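Pivthorpe drawer-and-tray set - README

Last big edit April 2018. Questions go to me, Ainhoa Escobar, at the Ititz workshop in Brurlow.

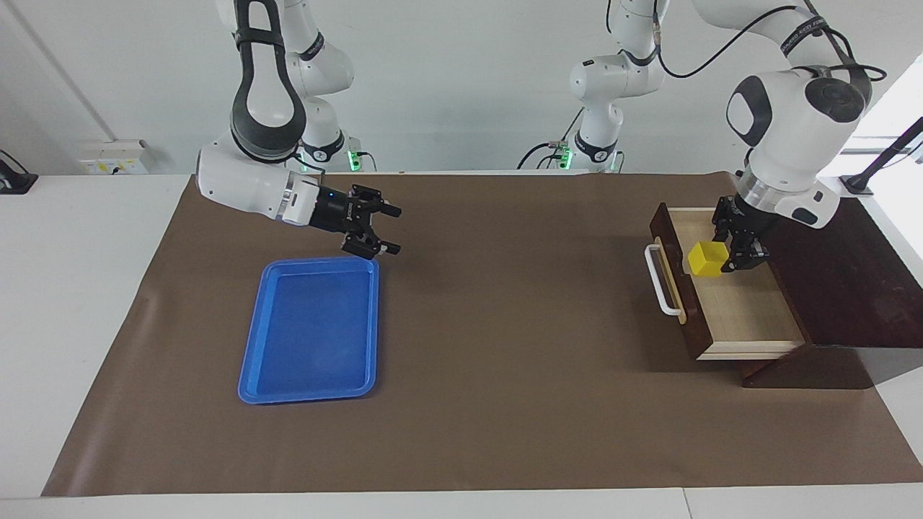

Fig. 1. Left arm in the drawer with the yellow cube, right arm over by the blue tray.

So what's in the folder? 2,000 runs of two arms moving small things between a drawer and a tray. We make repair kits at Ititz, and kit picking is mostly that: open a drawer, take a part out, put it in a tray, do it again until lunch. The cube is a stand-in for a part. Real parts come in the next release, if I ever get the labels sorted out!

Files are grouped by operator, 28 folders in all, and each one has a notes.txt. Please read the notes. Demetrio Goicoechea picked kits by hand for 9 years and his are the best thing in here - he writes down when a grip looks wrong to him, and he's usually right.

What changed for us: the pickers now spend part of the shift on setup and checking, and less of it bending over drawers. Esperanza Sotomayor likes that (her shoulder too). Emiliano Cabello doesn't, much. He says the checking is dull and he misses having the radio on and his hands busy, and I didn't want to leave that out of a README just because it isn't a column in a table. Pay grades stayed the same through August and are still being argued over.

Known problems:
Folder 7 has the left and right arm names swapped. Fix it when you load.
Left and right mean the robot's own, so they look flipped in Fig. 1.
Drops are labeled "release" in the older runs. Sorry.

To use it, unzip everything into one place and start with index.csv. If you find a bad label, send me the folder and run number and I'll patch it.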